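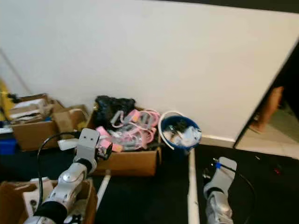 Slide 1. Who gets the bed tax?

Notes for Evander Menzies, Prikasport business breakfast, 26/05/2018

Say good morning, thank the hotel, check the people at the back can hear. Coffee is still being served so don't rush the first bit.

I was asked to speak in favour of the overnight visitor charge. I said I'd speak about it. I'm not against a charge as such. I run a guest house and I've paid one in plenty of other towns without fainting. My trouble is with the sums, and with how pleased everybody already is with money that hasn't come in.

Slide 2. What is being proposed

£2 a room a night, all year, collected by whoever takes the booking. Paid over to the council every quarter.
Covers hotels, guest houses, holiday lets. Campsites left out for now. (Someone will ask why. I don't know. I wrote in January and had a reply thanking me for my interest.)
The council's paper says the money will "support the visitor economy". Read that line out twice. Ask the room what it rules out.

Slide 3. The Flidberg report

Nearly everything in the council's case comes from this one report, so spend time here.

Flidberg count 1,093 lettable rooms in the district. I have no great quarrel with that, although their list includes the old MacLeish Hotel, and the MacLeish has had its top two floors shut for as long as I've been on the seafront.

Then they need to know how many of those rooms are full on a given night. They use 46 per cent across the year. Where does it come from? Page 20, in the small print: bookings made through Bimeo. Bimeo is what the bigger places use. Most of us in this room don't. A four-bedroom guest house with a phone and a diary isn't in there at all, and I'd bet my winter looks nothing like theirs.

Do the sum slowly. 1,093 rooms, 365 nights, 46 per cent, two pounds. You get a bit over £367,000. That is the figure in the headlines. Pause.

Now take off what hasn't been taken off:
- the cost of collecting it (the report says "modest", no figure given)
- people who don't pay, or pay late
- anyone who decides to stay down the coast, where there's no charge

The report treats that last one as nought. It may be small. I'd like to see somebody try to work it out.

Slide 4. New money or old money?

This is the part I care about most, so if time is short, cut slide 5 and keep this.

Suppose the full amount does turn up. The council will put it into toilets, beach cleaning and the tourist office. Fine. Those are already paid for, badly, out of the general budget. If the charge pays for them and the general budget quietly stops, the visitor gets the same toilets and we get the paperwork.

I asked for a written promise that current spending would stay where it is. The answer was that no council can bind the next one. True enough. But then please stop telling us what the money will be spent on in year five.

Slide 5. The paperwork

The draft return has 18 boxes. Hold up the printed copy. Box 11 asks for nights "wholly or partly exempt", with no list anywhere of what is exempt.
Large hotels will have the software changed once and forget it. Smaller places will do it by hand, four times a year.

Slide 6. What I'd ask for

Proper winter figures, taken from small places as well as large.
A separate account, published, so we can see what goes in and out.
A two-year trial with an end date. If it works they can vote for it again.
A shorter form.

Questions. Expect "other towns manage it". Answer: some do, so let's see their accounts, with the collection costs in, before June's vote. Don't get drawn on parking.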